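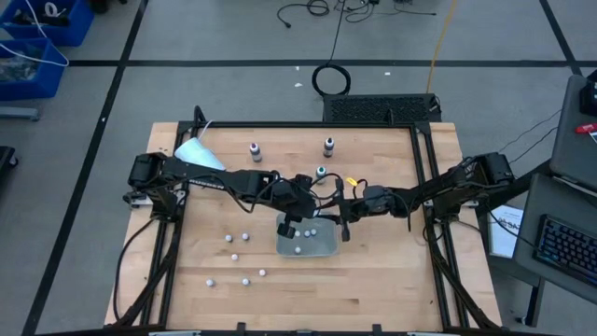

How often should the bolts on a small private dock be retightened?

Twice a year is enough for most fixed docks: once in spring before the first boat goes on, and once in fall after the last one comes off. A floating dock moves all the time and should get a third check in midsummer.

Fixed docks: the spring check

Start at the shore end and work outward. The shore connection carries the most twist and is usually the first to loosen. Put a wrench on every through-bolt, including those that look tight. A nut that turns more than a quarter turn before it seats should be marked with a paint pen and checked again after three weeks.

Check the washers at the same time. If a washer has sunk into the wood, back the nut off, fit a larger plate washer over the same bolt, and retighten. Do not keep pulling the nut down into crushed fibers. On the older docks along the Jindon landing, many of the stringer bolts were set with ordinary cut washers, and nearly all of these have been replaced with square plates.

Use hot-dip galvanized or stainless hardware, and keep to one type within a joint. A stainless bolt with a zinc-coated washer will eat the coating off the washer in a few seasons.

Deck boards

Probe each board end with an awl. Sound lumber stops the point almost at once. If the awl goes in easily and the wood lifts out in short crumbs, replace the board. A soft spot at one end can be cut back only if the remaining length still lands on a joist with at least an inch of bearing.

Leave a gap between boards. New pressure-treated lumber that is still heavy from the yard can be laid tight and will open as it dries. Kiln-dried lumber needs the gap from the start – a 16d nail makes a good spacer. 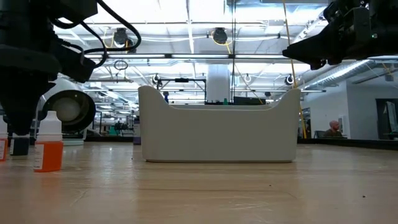
Screws hold better than nails on a deck that gets wave action. Drill pilot holes near board ends. For replacement boards the Bunow pattern works well: two screws per joist, staggered slightly so they don't enter the same grain line.

Piles

Look at each pile at the waterline when the level is low. Scrape off the growth over a band the width of your hand and probe underneath it. Loss of section is hard to judge by eye, so wrap a tape around the pile and compare with a reading taken well above the water. Write down both numbers. If the lower one is down by more than 12 percent, have the pile looked at by a marine contractor before loading the dock.

Pile caps are cheap and worth fitting. The end grain at the top takes in rain all winter. Brush on a copper-based end-cut preservative, let it soak in, and then nail the cap down over it. Keep the preservative out of the water.

Floats and hinges

Check the freeboard at all four corners of each float section. A corner that sits lower than the others usually means a waterlogged float or too much weight stored on that side. Empty the dock box before you measure.

Hinge pins should be greased in March, or whenever the ice has cleared. Pull each pin, wipe it, and look for a waist worn into the middle. On the Stillelon docks the pins last about 11 seasons; in rougher water expect less.

Lines and cleats

Rotate dock lines end for end each year so the chafe falls in a new place. Where a line passes over an edge, fit a length of old garden hose and tie it in position. A cleat that rocks needs a backing plate. Longer screws alone will only enlarge the holes.

Rinse salt and grit out of the lines in a bucket of fresh water with a little mild soap, and hang them out of the sun to dry.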